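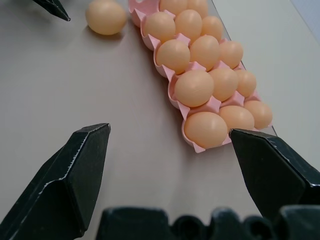 Week 6: Can a machine do the chores yet?

Eggs are where I like to start, because everyone in the room has put eggs away at some point and thought nothing of it. One is still out on the table, the rest sit in a pink tray, and between them is the whole problem for a two-fingered gripper: find the egg, close on it gently, turn it if it's lying on its side, and come down into a cup without bumping the neighbors.

Please read the Lungu chapter before class (I know, it's long, but the part on grip force is lovely!). As you read, keep these in mind:

- A plastic egg forgives a hard squeeze and a real one doesn't, so ask which kind a result was earned on.
- A shop floor can bolt the tray down. Your kitchen can't, or anyway mine can't.
- Speed matters less at home than you'd think, but somebody still has to be nearby when it goes wrong.

My own answer is "some chores, on a good day." Bring yours, one page, to section.

L. Abreu

Comments (2)

Gaseo: Is the Skenditz reading still required?

Lourenço Abreu: Optional now, but do try the first 14 pages!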